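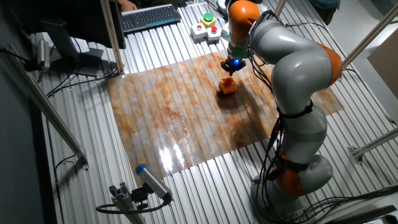

How much of a dedicated room does a small arm need before its results can be trusted?

Less than we expected when we began: a stiff table, cameras that stay put from one session to the next, and a written routine for starting and stopping were enough for the work reported in this paper.

4. Building and Running the Bench

4.1 The table

We had used the shared workshop at Idthorpe for a good while before anyone thought of putting an arm in it, and the first months of the project (which we called Willosgate, after the lane behind the building) went mostly into furniture. I mention this because papers of this kind tend to begin with the robot already standing there, and a reader who wants to do the same thing in a garage or a club room deserves to hear about the table.

The worktable has a top of ridged aluminum profile, and beams of the same metal run along its sides. We like this material very much. Things can be clamped nearly anywhere along the beams, moved by a hand's width when they turn out to be in the wrong place, and tightened again, all with one hex key that lives on a string. Our first top was a kitchen worktop on trestles, and when the arm stopped quickly the whole affair nodded, politely but visibly, so that the first January recordings are of no use to anybody. With the profile top the nodding went away to the point where we could no longer find it in the joint readings.

The ridges were less of a blessing. They catch the light as a long set of bright and dark stripes, and our block finder, a modest piece of code named Windach, was at first quite convinced that several of those stripes were edges of something worth picking up. Laying a mat over the middle of the table seemed the cheapest cure. The one we settled on has a marble pattern in creams and rusty oranges, and I will admit it was chosen by someone with a warmer eye for interiors than for computer vision.

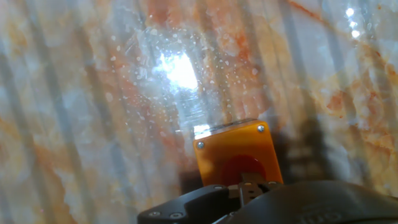
4.2 Living with a difficult background

An orange block on an orange-veined ground is a poor choice if the aim is an easy life. We kept it on purpose once we had seen how Windach behaved, for the reason that a home build will rarely have a plain gray background, and a finder that works only over plain gray would not have told us much. The mat is also glossy, so overhead light comes back off it as a white patch. Where that patch falls depends on where one looks from: the fixed camera and the wrist camera place it differently on the mat, and this was in fact a help, as a block that is washed out for one view may be perfectly clear in the other.

Windach therefore keeps two opinions about every block and lets them argue. The fixed view proposes a position in table coordinates. The wrist view is consulted during the last part of the descent, when the fingers are nearly down, and may shift the target sideways but is never allowed to change the height. We tried giving it the height as well — a cheerful idea that cost us a set of fingertips — and went back to reading the height of the mat from a small table of touch points made at the start of each session.

Those touch points are worth a sentence more. A thin mat laid over ridges follows the ridges, and its edges curl a little, so the surface is less flat than it looks from a chair. The differences are small, but a two-fingered gripper closing on a low block is a fussy thing, and it was a real pleasure to see how much calmer the grasps became after we had stopped pretending that the table was a plane.

Over the whole study we made 189 recorded attempts. Of these, 107 were with the mat height taken as constant, and the rest used the touch table. We do not claim that numbers of this size settle anything, and the two groups were not run under the same light. They do agree with what everyone at the bench had already come to feel, and the logs for both groups are available on request, including the ones that embarrass us.

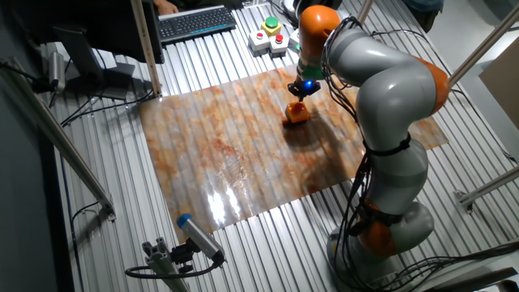 Nam-gil Yoon

Figure 3. The gripper at the small orange block on the marble-patterned mat, with the push-button housings farther back on the table.

4.3 Buttons, and who may press them

I looked after the operating routine, so this part is written from my own notes and is perhaps fonder of its subject than it should be. In a shared workshop the arm has neighbors. People come in to saw a shelf or solder a lamp, and they have every right to lean on the nearest table. We wanted controls that a visitor could understand without reading anything, and we wanted them in reach of the person at the keyboard, so the button boxes went at the back of the table, beyond the mat.

Our rule was that a run starts only when the person at the keyboard has said so out loud. It felt silly for the first few sessions, and then it felt odd to leave it out. The second rule was that the person who sets down a block steps back and says "clear" before the first person says anything at all. Both rules were written on the first page of the bench notebook (revision dated 2022-07-01), which we called Gautam for reasons that would take too long to explain, and which proved to be the most useful instrument we owned.

Gautam also holds the 43 entries that we classed as interruptions, meaning that a run was stopped by a person before the program had reached its end. Most are dull. A cable strap had slipped, a camera clamp had been nudged, or somebody wanted the window open. We kept every one of them in, dull or otherwise, and I would ask anyone repeating this work to do likewise, for a home build lives or dies by its small annoyances and they are so easily forgotten by the time one sits down to write. 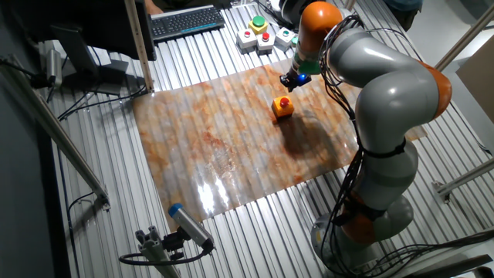 After the single block was behaving itself we moved on to taller targets, and the descent had to be planned again. A box with something mounted on top presents a different outline to the wrist view than a bare block does, and its shadow is longer, and Windach was inclined to treat a dark shadow next to a box as part of the box. We got around this by asking it to discard any region that touched the shadow of the arm itself, which we can predict fairly well from the joint angles and the position of the lamp. The lamp must then stay where it is, of course, and so it too acquired a clamp and a line in the notebook.

Cables took up more evenings than I would like to confess. They are strapped along the outside of the arm, and the loops between straps have to be generous enough for the elbow to fold fully and still short enough to keep clear of the table. We set the loops by moving the arm slowly by hand through its widest poses, and checked them again after every 1000 program cycles, counting dry runs with no block on the mat. On two of those checks a strap near the wrist had crept toward the gripper, and we moved it back and wrapped a turn of cloth tape beneath it, which has held since.

The camera mounts, described in the next section, were fitted last and have been taken off only once.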